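Detmont are out of the cup after losing to Rumham in the quarterfinal again. Second season running, same opponent, same round. A few thoughts.

The goal came in the 49th minute from a short corner. Detmont had one man out to the ball and Rumham had two. The cross was easy after that.

I don't blame the keeper. He was blocked at the near post and the header was from five yards.
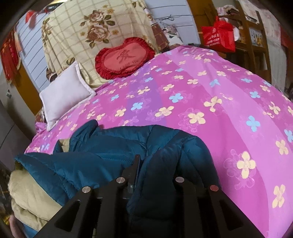
Teal puffer jacket on the bed.

The bigger problem is up front. The striker's contract ends this summer and the club still hasn't made an offer. He has 25 goals in all competitions. Detmont's next best scorer has 5.

The local paper says Grabowska want him and would pay a signing bonus. I can't say if that is true. Grabowska do need a forward and they play in Europe next season.

Attendance was 2179. That is low for a quarterfinal. Tickets went up in February and the away end was fuller than ours by kickoff.

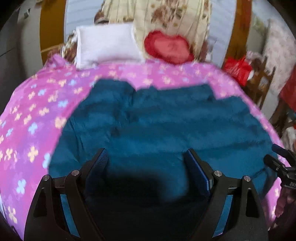

The Pumix shirt deal runs out this summer too, so the club has to settle its main sponsor and its main scorer in the same few weeks. I would do the striker first.

On the manager: I'd keep him. The league form is fine and he has had no left back since the fall. But he waited too long to make a change last night. The first sub came on with five minutes left.

Next up is the league game away. I expect the same back four.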